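Etham path reopens, minus the argument about its name
2019-06-06

The footpath between Etham and the old Terkel mill is open again after being closed since December, and the town council would like everyone to know that it came in under budget. The budget was raised twice, which helped.

Walkers now have a paved route all the way through, in place of the stretch that used to collect a boot or two every spring. The council set aside $1000 for an opening ceremony and spent $600 of it on a ribbon, scissors and a tent. It rained on the tent.
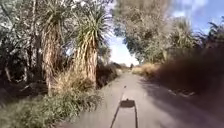 What the path will be called remains unsettled. Council member Seema Rajput favors the Terkel Walk. Ross Hepburn, whose family has lived near the mill for longer than he cares to say, wants the Hepburn Walk and denies any personal interest. A public survey drew 200 replies, most of them about parking.

"We asked one question," said Rajput. "I have now read a great deal about the lot behind the bakery."

Trimming along the edges is due to start later this summer, once the council decides whether the growth on either side counts as a hedge (parks department) or a verge (roads department). Both departments have written to say it belongs to the other.

Dogs are welcome on a leash. Bicycles are allowed until 7 in the evening, a rule that Naveen Chaturvedi of the cycling club called "a bedtime."

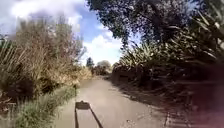 Also in Etham

The library's book drop has been unjammed. Mamta Tiwari at the front desk asks that residents stop returning casserole dishes in it.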